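**Lista:** trabajo-y-automatizacion
**Asunto:** Re: Células de picking en Javdale, ¿qué pasa con los puestos?
**Fecha:** 9 de marzo de 2020

Hola a todos:

Contesto por la lista y no en privado porque la pregunta ya ha salido otras veces y las respuestas se pierden. Copio la parte del mensaje que me interesa:

> En nuestra planta quieren montar una célula para vaciar cajas de piezas a granel, parecida a la que tenéis en Javdale. La empresa dice que no se pierde ningún puesto, que la gente «pasa a tareas de más valor». En la reunión nadie supo concretar qué tareas son. Tampoco sabemos si cambia la categoría, quién para la máquina cuando se atasca ni qué pasa con el plus de cadencia.
>
> ¿Podéis contar cómo os ha ido? Sobre todo lo que no sale en la presentación del proveedor. Si tenéis algo escrito sobre formación y turnos, también nos sirve.

Trabajo en la sección de preparación de Tillis, en el centro de Javdale. Hasta enero éramos 12 personas en esa sección, repartidas en dos turnos. El trabajo era coger piezas de un contenedor y ponerlas en la bandeja de alimentación, siempre en la misma posición. Es un trabajo de muñeca y de espalda, y había bajas por las dos cosas.

La célula de producción hace ahora casi el 80 % de las piezas. El resto sigue siendo manual: referencias cortas, piezas con rebaba y todo lo que llega enganchado. Conviene preguntar por ese resto desde el principio, porque es lo peor del trabajo. Antes lo difícil venía mezclado con lo fácil y se descansaba con lo fácil. Ahora a la mesa manual solo llega lo difícil, y la cadencia que se pedía al principio era la de antes. Se reclamó y se corrigió, pero tardaron semanas.

Sobre los puestos: no ha habido despidos. Dos compañeras pasaron a atender la célula y otros tres fueron a expediciones, uno de ellos sin haberlo pedido. Los demás seguimos donde estábamos, con rotación entre mesa y máquina. Dos contratos temporales no se renovaron. La empresa no los cuenta como puestos perdidos y nosotros sí, así que mirad bien qué entra en la frase «no se pierde ningún puesto».

Sobre quién para la máquina: al principio, solo mantenimiento. Cada atasco eran minutos de espera con la bandeja vacía y la línea siguiente protestando. Ahora puede pararla y rearmarla la persona que la atiende, con una formación de 40 horas hecha dentro de la jornada. La categoría subió un nivel para quien tiene esa formación firmada. Pedidlo por escrito antes del arranque. Después cuesta mucho más.

El plus de cadencia se sustituyó por uno de atención a máquina, de importe parecido. Quien rota cobra la parte proporcional, y en la nómina no se entiende nada. Seguimos pidiendo que lo desglosen.

La parte que más ha cambiado el día a día es la de pruebas. Cada referencia nueva pasa antes por el banco de Huletti, que es la empresa que hace el ajuste, y allí va siempre alguien de la sección. Se prueba con bloques y después con pieza real. Lo que se aprende allí es dónde falla el agarre: piezas pegadas a la pared del contenedor, piezas muy juntas, piezas metidas en una esquina.
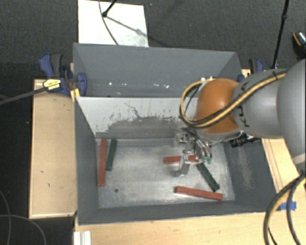
Al principio íbamos de oyentes. Luego los técnicos empezaron a preguntarnos cómo cogeríamos nosotros una pieza pegada a la pared, y varias de esas cosas están ahora en el programa: empujar primero hacia el centro, entrar por el extremo libre, dejar para el final lo que está cruzado. Es conocimiento nuestro y no estaba valorado en ningún sitio. Hemos conseguido que las horas de banco cuenten como formación impartida y se paguen como tal. Tampoco es mucho dinero, pero queda constancia.

Lo que sigue sin resolver:

- El ruido. La célula hace menos ruido que la tolva antigua, pero es continuo, y falta la medición en el puesto.
- El turno de noche con una sola persona. Nos oponemos y de momento está parado.
- Los registros. El sistema Wiriya guarda la hora de cada parada y quién rearma. Se acordó que no se usaría para sancionar, y ese acuerdo está en un acta, no en el convenio.

Del punto de los registros os diría que no lo dejéis para el final. En nuestro caso nos enteramos de que existían cuando ya llevaban un tiempo guardándose.

Puedo pasar el acta de la formación y el cuadro de rotación a quien los pida. El contrato con Huletti no lo tengo, y si lo tuviera no podría enviarlo. ¿En vuestra planta la célula iría dentro de la línea o en una zona aparte? De eso depende bastante lo de los turnos.

Un saludo,
Sección de preparación, Tillis (Javdale)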